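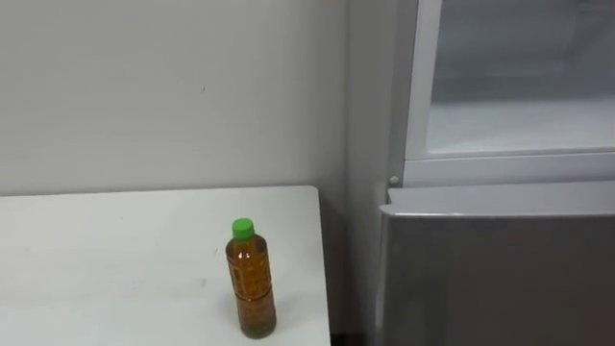
Wilau House - Shared Kitchen, Second Floor
Room Safety and Hygiene Check
Checked by: Gervasio Urrutia
Date: 21 May 2023
Next full check: July

Marking: OK / Fix / Watch

1. Refrigerator, position and outside
OK. Silver unit, standing beside the white table. Doors close by themselves from half open. Wipe the handles with the weekly clean, they were sticky on this visit.

2. Refrigerator, temperature
Watch. Read 39 F on the shelf thermometer, which is inside the limit but higher than last time. Whoever opens up in the morning should write the reading on the sheet. The sheet had 9 entries for the month and should have more.

3. Refrigerator, contents
Fix. Two containers with no name or date, thrown out. A jar of Tistton mustard was past its date, also thrown out. Door shelf needs washing.

4. Table, stability
OK. Leaned on all corners, no rocking. Back edge is flush to the wall. Please leave it that way - when it gets pulled out, people walk into the corner.

5. Table, surface
Fix (minor). Faint smudges and a small bluish scuff. Tried the scuff with a damp cloth and it stayed. Use the cream cleaner, no scouring pads.

6. Items left on table
Fix. One plastic bottle, green screw cap, amber-brown liquid, filled almost to the shoulder. No label visible. It looks like tea but I did not open it to find out. House rule is that any bottle without its original label gets marked with name, contents and date, including drinks. It was also standing close to the right edge of the table and should go farther back. If it is yours, mark it or take it home. Anything unmarked goes out at the Friday clear-out.

7. Wall by table
OK. Off-white paint, faint scuffs and one small dark mark a little above table height. Cosmetic only. Add to the list for the next paint job, no separate work order.

8. Floor
OK. Dry at time of check. Mat at the sink lies flat.

9. Outlets and cords
Watch. Kettle cord is fine. The Boström toaster cord is stiff near the plug. Still usable, look at it again in July and replace if the covering has split.

10. Fire extinguisher and blanket
OK. Gauge in the green, tag current, tag number 53. Blanket on its hook.

11. Cleaning products
OK. All in the cupboard under the sink, original containers, caps on. Keep them there, away from food and drink.

Open items: 3, 5, 6. Initial next to each when done and drop the sheet in the Trerkidby office tray. Item 6 does not need to wait for anyone - marker and tape are in the top drawer.

G. Urrutia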